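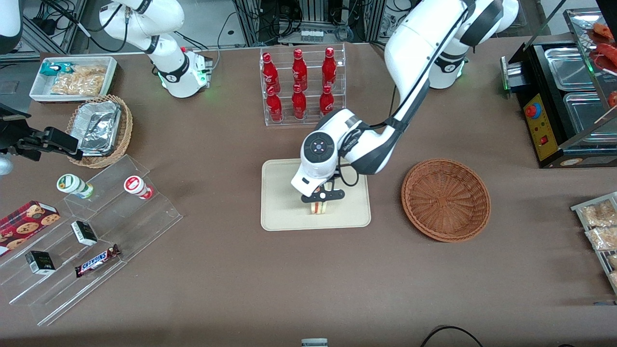
Deirdre Scanlon
Moderator, Packed Lunches board

Sandwiches the night before: what holds up?

I make lunches for a hiking group, 315 of them over the season, and I want to stop getting up at five. Making them the night before saves me the morning, but tomato ruins the bread every time. Butter on both slices helps a little. What do you all do?

rui_rocha
Butter has to be soft and go right to the edges. Cold butter tears the bread and leaves gaps. I also salt the tomato slices, leave them on a towel, and pat them down before they go in.

Dirnden3
Skip the tomato. Pack it in a separate tub and let people add it at the top. I did this all last September and had no complaints.

rui_rocha
People don't want to slice tomatoes on a windy ridge.

Dirnden3
You slice them at home. It's a tub with a lid.

N. Vlček
Use roasted red pepper from a jar, drained well. Thin strips, cream cheese on both sides of it. Mine go in the fridge at nine and get eaten at noon the next day. White bread is fine if it's a day old.

Deirdre Scanlon
Day old is something I hadn't tried. Does it not go hard in the fridge?

N. Vlček
Not if you wrap each one tight. Wax paper first, then a box. A loose stack dries out at the corners.

Yoga Yeoh
I disagree on the fridge in general. It makes bread taste stale however you wrap it. I freeze mine -- ham and mustard, or cheese and pickle -- and take them out in the morning. No lettuce, no egg, no mayo. They thaw by lunch.

Dirnden3
Frozen ham goes watery.

Yoga Yeoh
Thick ham does. Buy it thin.

Deirdre Scanlon
Trying the pepper and cream cheese first, then a few frozen ones. I'll leave the tomato tub for the short walks. Rui, how long do you salt yours for?

rui_rocha
Fifteen minutes. Twenty if they're very ripe.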